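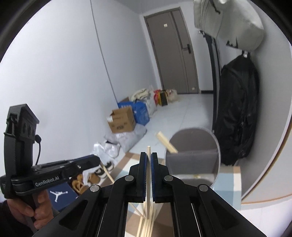

Ticket: printer drops off wifi, labels come out blank
Status: open, waiting on part
Opened: 25/05/2019
Site: Gerside unit, packing side
Kit: Fluten label printer, Drondumia order software on the old laptop

Reported fault
Printer vanishes from the network every morning. Comes back if you switch it off at the wall. When it does print, every so often a blank label goes through, then the next one starts halfway down. Been doing it on and off since February, got worse this week. Big order for Tạ due out, so need it going.

First look
Turned off, left 2 minutes, back on. Found it straight away. Printed the test page, fine. Printed three real labels, second one blank. Same again.
Lights all green when it's blank so it doesn't think anything is wrong.

Wifi
Router had given it a different address from the one Drondumia was sending to. Laptop still had the old one saved. Fixed the address in the router (ends in 176), put the same in Drondumia, under Printers then Edit. Don't use the Find button, it brings back the old entry as well and you end up with two.
Deleted the spare entry. Restarted laptop. Printing ok.

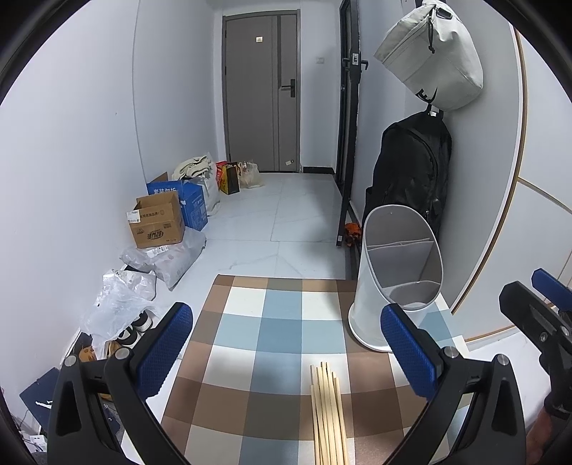
Left it overnight, still there in the morning without touching the plug. Calling the wifi bit fixed for now. If it goes missing again check the address first before pulling the plug, it's on the little printout you get by holding the feed button.

Blank labels
Not the wifi then, still happening.
- cleaned the roller, bit of glue on it. No change
- new roll, same make. No change
- label size in Drondumia was set 52 mm, labels are 50. Changed it. Better, the half way down thing has stopped
- still get a blank one every so often
- tried another cable instead of wifi, still blanks, so not the connection
- ran the set-up thing for the gap sensor (hold feed till it flashes twice). Good for most of a roll then blank agian

Sensor looks scratched. Wiped it with a dry cloth, don't use the spray. Think it's missing the gap between labels and feeding one too many.

Order history says the last sensor was swapped after the counter hit 1,000 rolls, so could just be worn.

Rang Fluten support. On hold ages. They want the serial number and the sensor printout, both sent. New sensor on order, no date given.

For now
Keep printing, bin the blanks. Don't reprint from Drondumia when you get one, the real label is the next one out and you'll end up with the same parcel labelled twice. Has happened once allready, parcel was stopped before the van.

To do
Fit sensor when it comes, run set-up again, print a full roll before closing this.
Check the other printer hasn't got the wrong label size too.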